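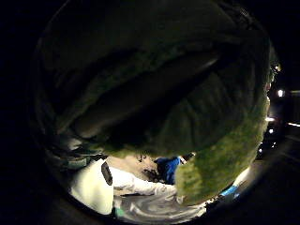
Dense green texture with folds, and a white sleeve.

Dindeo Household Vocabulary List: Data Card

Print | E-mail this page
Filed under: Language Resources, Word Lists

Summary

The Dindeo list records the everyday names that speakers of British English give to things kept in the home. It holds 1559 entries drawn from written replies to a postal questionnaire issued by the Fomberg Institute. The present release is dated June 10, 2021 and replaces the February release in full.

Contents

Each entry gives the headword, up to four local variants, the county in which each variant was reported and a short note on use. Spellings follow the respondent's own hand - no attempt has been made to standardise them. Of the 500 questionnaires sent out, 82 were returned blank or could not be read, and these were excluded. 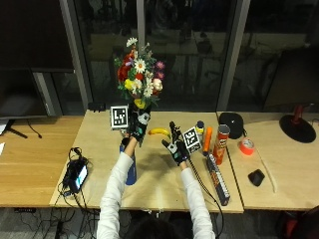

Artificial flowers in a dark blue vase.

The section on ornaments is the longest. Respondents differed over "vase", "jar" and "pot", and over whether "bouquet" may be used of flowers that are not fresh. Where a reply gave two names without a preference, both were kept and marked as equal.

Known limits

Coverage of the northern counties is thin, and around 50 entries rest on a single reply. Words for kitchen goods were gathered with an earlier form of the questionnaire and should be compared with the rest only with care.

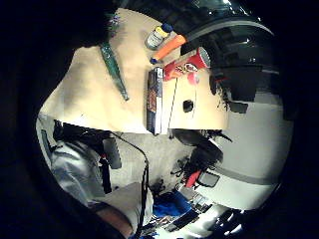 Terms of use

The list may be copied and adapted for teaching and research, provided that the Fomberg Institute is named as the source. Commercial users should apply in writing. Corrections are welcome and will be considered for the next release - please quote the entry number.

Related items

Flustetti Index of Trade Names
Nedeljković Dialect Papers: Finding Aid
Fomberg Questionnaire, Second Form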